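Grasik plaid cotton for walls, screens and curtains. Sold by the meter from our shop in Adugna Street, and by post.

# Grasik Plaid, wide cotton fabric

Grasik is a plain woven cotton with a printed plaid. We have sold it for many years, first only to people who sew tablecloths, and later more and more to people who want to cover a wall or make a room screen. It is a medium weight fabric. It hangs well, it holds a staple, and it can be ironed without fear.

The width is 176 cm. Most cotton prints in the shops are narrower, and then you have a seam in the middle of the wall. With Grasik many small walls can be covered with one piece if you turn the fabric on its side. The pattern permits it, but please look at the section about direction before you cut.

## Basic data

| | |
|---|---|
| Material | 100 % cotton |
| Width | 176 cm, with both selvages |
| Print | One side, the back is pale |
| Sold in | Full and half meters, minimum one meter |
| Washing | Warm, with similar colors |
| Ironing | Medium, from the back side |
| Article numbers | 562 (pastel plaid), 765 (dark plaid) |

## The two colorways

**562, pastel.** White ground and soft squares in many colors. This one is the most asked for, mainly for children's rooms, sewing rooms and kitchens. It makes a dark corner more friendly. On a very large wall it can be too lively for some people, so we advise to order a sample and pin it up for some days.

**765, dark.** Navy ground with wine red and bottle green. It forgives more. Crumbs, pencil marks and cat hair are less visible than on the pastel, although the cat hair depends of course on the cat. It is good for bench cushions and for the back of bookshelves.

Both are printed by Arnelon. Between two print runs there can be a small difference in the shade. If you are covering more than one wall, order all the fabric at the same time and write "one piece" in the comment field. Then we cut from the same roll, or we write to you if the roll is too short.

## How much to order

Measure the height and the width of each wall. Add 5 cm on every side for folding. If you join two lengths, add one full repeat of the pattern for each join, so the lines can meet. The repeat of 562 is 32 cm and the repeat of 765 is 40 cm.

We get many letters from customers who have ordered exactly the size of the wall. This is not enough. The fabric can shrink up to 3 percent in the first wash, and no room is perfectly square, even in new houses. Please be generous. What remains can become a cushion.

If you are not sure, send us the measurements and Indrek Paulauskas in the cutting room will calculate it. He answers usually in the morning, before the shop opens at ten.

## Direction of the pattern

A plaid looks the same from all sides until you put two pieces next to each other turned differently. Then the eye finds the mistake at once. Mark the top of every piece with a bit of tape on the back side as soon as it is cut. Do this also with the short pieces for above the door.

For walls that meet in a corner, begin with the back wall and work outward to the sides. Small differences will go to the outer edges, where a curtain or a shelf can hide them.

## Ways to fix it

Customers use Grasik in different ways, and we do not want to say that one is the best.

- **Staples on thin wooden strips.** Strong and clean. Screw the strips to the wall at the top and the bottom, staple the top first, then pull down evenly.
- **Curtain wire.** Good for rented homes. Sew a channel of 4 cm. The fabric falls in light folds, so order one and a half times the width.
- **Starch paste.** Works on smooth painted walls. It can be taken off later with warm water. Try it on a hidden place first.
- **On a frame.** Stretch the fabric over a frame of wood or metal and you have a screen that stands by itself. Three such panels can close off a work corner on three sides.
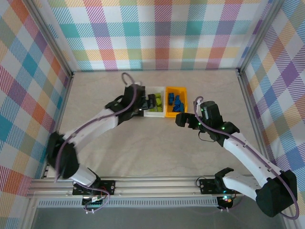 - **Hook and loop tape.** For panels which must be washed often. Sew the soft side to the fabric and glue the hard side to the wall.

Iron the fabric before you fix it, in all cases. A fold from the package will not disappear by itself, and on the wall it is very difficult to reach with the iron.

## Care

Wash before the first use if you will ever wash it later. If it will stay on a wall forever, washing is not necessary, and the fabric will be a little more stiff and easier to staple. Do not bleach. Dry it in the shade, the pastel colors above all. Dust on a covered wall can be taken with the soft brush of the vacuum cleaner at low power.

Grasik is not treated against fire. Do not use it behind a stove, near candles or close to a heater. For public rooms please ask about Vustitico, our treated fabric, which is heavier and comes only in single colors.

## Questions we receive often

**Can I use it outside?** Under a roof, for one summer, yes. The sun will take the colors after that.

**Is it see-through?** Against a window the 562 lets light come in and you will see shadows. The 765 much less. For a bedroom curtain we recommend a lining.

**Can I paint over it?** One customer did it and was content. We have not tried.

**Will it make the room more quiet?** A single layer of cotton does very little. With a layer of felt behind, you will hear some difference.

**Do you sew?** Simple hems and channels, yes. Fuad Teshome does the sewing and needs one week, in December two weeks. Please send a drawing with all measures in centimeters. A drawing by hand is fine.

## Ordering and returns

Samples are the size of a postcard and are free, two for each address. Larger samples of half a meter are sold at the normal meter price, and we subtract it from your next order.

Cut fabric cannot be returned unless there is a fault in the weave or the print. Please check the whole length before you cut or wash it. If you find a fault, put a pin next to it, take a photo and write to us with your order number. We send a new piece or give the money back, as you prefer.

Full rolls can be ordered by schools and theaters. A full roll is 100 meters and is delivered to the street door only, so please arrange somebody strong for the stairs.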